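**Arm keeps closing on the mug handle when I asked for a cup**

**Yevdokiia Moroz**

Hi all, and sorry for the length! I look after a Skalus arm with a two-finger gripper on a bench that's black on top with a white wall behind it. The job is plain enough: pick up a paper cup, carry it over, set it down, come back. It ran fine until April. 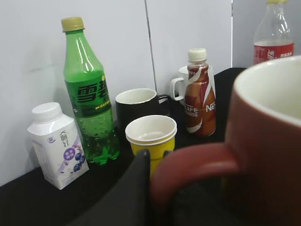 Now it stops with a grip force fault, and when I look in, the fingers have gone for the handle of the big red mug. Out of 115 tries it has faulted 19 times. I've recalibrated twice and cleaned the lens (with the proper cloth, I promise). The other thing I see is that it sometimes creeps right up to a plastic cup with a printed red label and just sits there until the timer runs out.
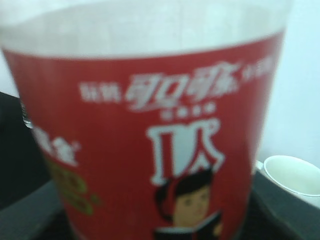
Is that the same fault or a second one? I'd hate to send the whole arm back over a setting.

**Lev Sirko**

Mine did this. Turn the grip force down.

**Oksana Holovko**

Please don't start with the force, Yevdokiia. A ceramic mug held too lightly is a mug on the floor, and then you're picking up pieces near a live arm. Hit the stop first and move the red mug well away from the paper cups by hand.
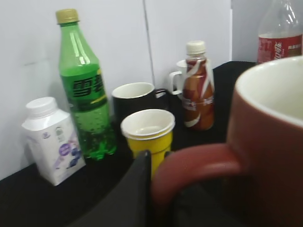

Then open the Plivis settings and look at the approach clearance. Ours went back to 2 mm after the spring update, and the finger was brushing whatever stood closest. We set it to 15 and the handle grabs quit. The creeping sounds like a separate trouble to me, maybe focus, as our camera can't make out much once it's that close. Try a longer stand-off and write back with the fault code if it's still sulking!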